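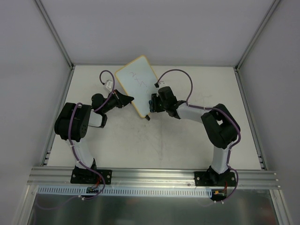

About Stidcombe

Hi, and thanks for dropping by! I run Stidcombe, a small maths tutoring place above a bakery (yes, it smells amazing, and yes, the kids arrive hungry). I started with one folding table, a kettle and a pile of little whiteboards, and the whiteboards are still what most of our families remember us for.

I'm a bit of a tragic about them. A kid who freezes up over a clean page in an exercise book will happily scrawl a sum on a board, because you can wipe it off and have another go and there's no crossed-out mess staring back at you. I like the small ones with rounded corners and a bright border, the kind you can turn on an angle so two people can read it from the same side of the table. Red marker is my favourite for number work. I know plenty of teachers save red for corrections, but I reckon it's just a nice strong colour and the kids stop noticing after the first lesson.

We've got 41 students at the moment, from Year 3 up to Year 10, and groups are never bigger than six. Everyone gets a board, a marker and something to wipe with. Messy writing is fine! Sums that wander downhill are fine too — mine always have.

What we run

Belay is our catch-up group for primary kids, mostly times tables, fractions and getting comfy with place value again. Carnesura is for the high schoolers and it's heavier on algebra, with a fair bit of arguing about the best way to set out a problem (I love those sessions). Ilutura is the holiday program, two weeks in January, all puzzles and games and no homework whatsoever.

A few practical bits

After-school sessions start at 4 pm and go for an hour. The stairs are on the left of the bakery door and the buzzer sticks, so give it a proper push. Parents are welcome to wait in the front room, where there's tea and a very saggy couch. Please don't send markers from home, we had a permanent one sneak in during August and I was scrubbing for ages.

If you'd like to try us out, the first lesson is free and you don't need to bring anything except your kid and maybe a water bottle. Send me a message through the contact page and I'll get back to you, usually that night once I've had dinner.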